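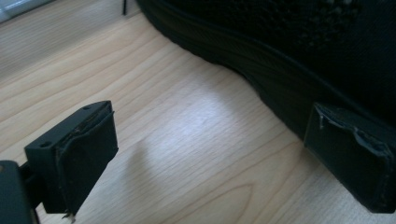
2 min read

Table tops at the Odville reading room

The reading room in Odville got its tables back in April, after the winter closure. The gallery starts with one picture, and more will be added as the other tables come into use.

1. The long table, with something in black fabric on it

A pale beige to tan surface with the grain running on the diagonal. The pointed arch is the bit most people notice first. Its lines are thin and reddish-brown, and the long curves further up are much gentler. The black fabric thing looks like a bag or soft case of some kind. The light leaves a soft whitish patch on the wood, so if you are drawing or reading glossy paper you may want to shift your chair along a little.

About the tables

There are three tables in the main room. The long one came from the old Prandel offices when they moved out, and the two shorter ones were bought from Plattner, the second-hand furniture place behind the station. We paid 700 for the pair, delivery included. The long one cost nothing apart from the van.

The long table is 98 centimetres deep, so two people can sit opposite each other with papers open and not get in each other's way. The shorter ones are narrower and better for one person, or for two who know each other well. All three are the same height to within a finger's width, and they can be pushed together for talks. Please ask at the desk before moving them - the floor marks easily.

Looking after the tops

Wipe up spills with a dry cloth first, then a damp one. Cloths are in the drawer by the sink. We use Kurnent soap, a small capful in a bucket of warm water, and nothing stronger. No polish, please. Somebody used a spray on one of the short tables last year and it stayed sticky for weeks.

Cups go on mats. Bags can go on the table if there is room, but check for metal feet and buckles, and lift them when you move them. Cutting mats are on the bottom shelf under the window. They are free to borrow and come in two sizes.

Booking a place

A place at any table can be booked for a morning or an afternoon. The room seats 49 when it is set out for a talk, and far fewer on an ordinary day. Mornings start at half past nine and afternoons at one. If you would like the long table to yourself, put that on the form and we will try to fit you in.

Pictures of the two short tables will go up on this page next.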